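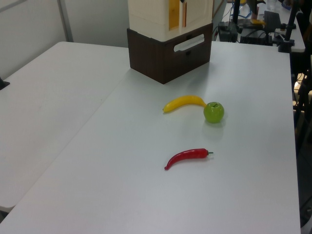
Banana, apple, chili pepper. Three objects, and the banana is touching the apple. Keep an eye on that contact point, because it's what this thread is about.

1/ I spent most of February trying out "scene understanding" layers for our pick planner. Every one of them came with a demo on a clean white table. So I ran them on a clean white table too, with plastic food. I wanted to be fair.

2/ First up was Akard, the segmentation package everyone on my timeline seems to love. Pepper: perfect mask, every run. Apple: perfect mask when it sits alone. Push the banana stem up against it and you get one long object with a yellow end and a green end. Confidence stays high the whole time, which bothers me more than the merge does.

3/ I know the reply already. "Use depth." I did use depth. A plastic banana stem next to a plastic apple is a few millimeters of noisy nothing. The depth edge smears right where you need it.

4/ Someone will also say "just prompt it with the class names." Fine. With the names typed in, it split the pair correctly much more often. But now my perception stack works if I tell it what's on the table. I was kind of hoping it would tell me.

5/ Numbers, for the people who scroll down for numbers. 600 runs with the fruit apart, 100 with the fruit touching. Apart: 2 bad masks. Touching, no names given: bad in more than half. I stopped writing down the exact figure when I noticed the result changed with the order the frames went in. That's a bug, and I reported it.

6/ Next, the planner. We use Pattinasarany with a wrapper of our own on top. It takes whatever the masks say and trusts them completely. Give it a fused banana-apple and it will happily compute a grasp across the join, score it well, and send it down the line. No complaint anywhere in the log.

7/ To be clear, I don't think the planner is wrong. It was asked to grasp a thing and it found a grasp for a thing. My problem is the word "understanding" on the box it came with.

8/ The background is a separate headache. The brown box at the back has a rounded handle hole with white showing through it, and one build kept proposing that hole as an object. A small white object, floating in a box. I cropped the workspace and it went away. Cropping is still the best perception algorithm I've ever shipped.

9/ The crop is also in every vendor demo, by the way. Look at how tight the view is next time. Then think about what your bench looks like past the edge of the table. Mine has a black and blue knot of cables, and I'd rather no model had opinions about it.

10/ Ida Kröger pointed out that I was testing on single frames and that a nudge-and-look step would sort out most of the touching cases. She's right, and we tried it. Push the pair a little, look again, see what moved together. It helps a lot. It also adds about 700 milliseconds per pick on our setup and needs a planner that can plan a push, so now I'm maintaining that too.

11/ Brinley does the nudge for you, according to their page. I have a trial key. What it did on my machine was wait for a service that never came up, then return an empty list with status OK. Status OK! I'll try again when there's a new release and will post whatever happens, good or bad.

12/ What I'm keeping for now: the tight crop, the names prompt for known objects, and a dumb check that compares mask area to the largest thing we expect to see. If it's too big, don't grasp – look again. It's a short Python function, and it caught more bad picks than any of the confidence scores did.

13/ Several people asked about Wonunano. Haven't run it. The demo video has one object per tray, so I couldn't tell you if it handles contact, and I don't think the video can either. If you work there, send me two things touching.

14/ And no, I'm not posting a leaderboard. It's one table, one lighting setup and three pieces of fake food. If your fruit behaves differently, show me the masks – the raw ones, before the cleanup script.

41 replies · 88 reposts · 312 likes
Last updated 4:40 pm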